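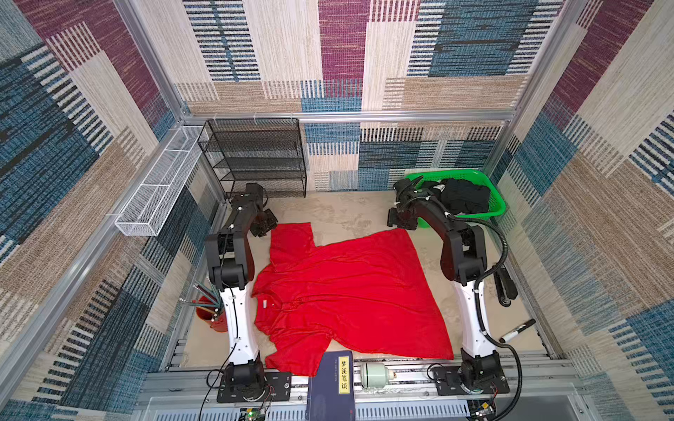

Moving Our Archive Off Shared Hosting

In October we completed the transfer of the Clultitz archive from a shared hosting package to a small managed cloud account with Gornent. A number of readers have written to ask how the work was planned and what it cost, and I am setting out the main points for their benefit.

The archive held 3510 files at the start of the project. Of these, 296 were duplicates and were removed before anything was copied. Ruoxi Zou prepared the inventory and recorded the owner, last change and intended location of each remaining file.

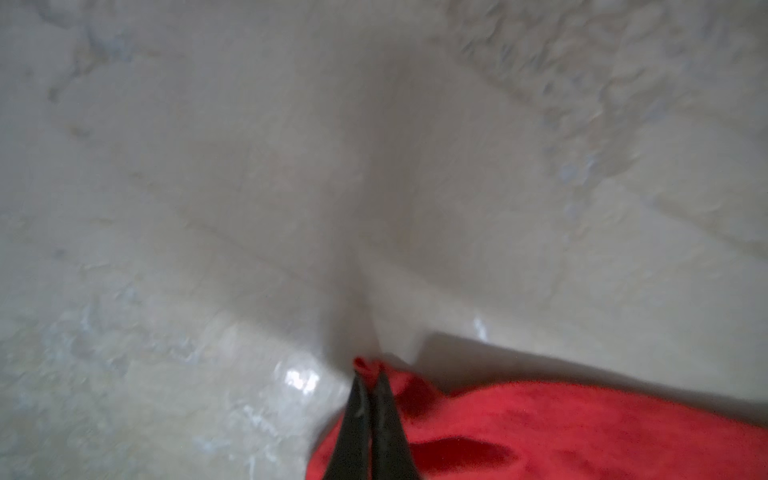 The copy itself was carried out on a Tuesday evening, when traffic to the site is at its lowest. We had allowed four hours and used nearly six. The delay arose from 91 file names containing characters that the new storage service would not accept – a matter we ought to have checked in advance. Jianhua Qin wrote a short script to rename them and to correct the links in the affected pages.

Costs require closer attention than they did before. Our former host charged a fixed annual fee, whereas the present account is billed monthly according to storage and outgoing traffic. We have set a spending alert at £30 and review the bill on receipt. Backups are held separately with Liao, under a different login, and a full restore was tested before the old account was closed.
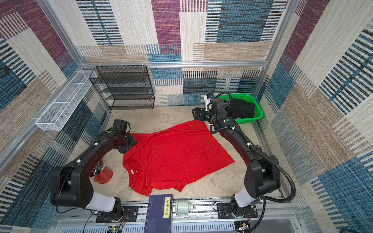

Red T-shirt laid out between two robot arms.

Two items remain outstanding. The search index covers only 601 of the older pages at present, and the Traltament mailing list is still run from the previous mail server. Readers who find a broken link are asked to send the full page address through the contact form.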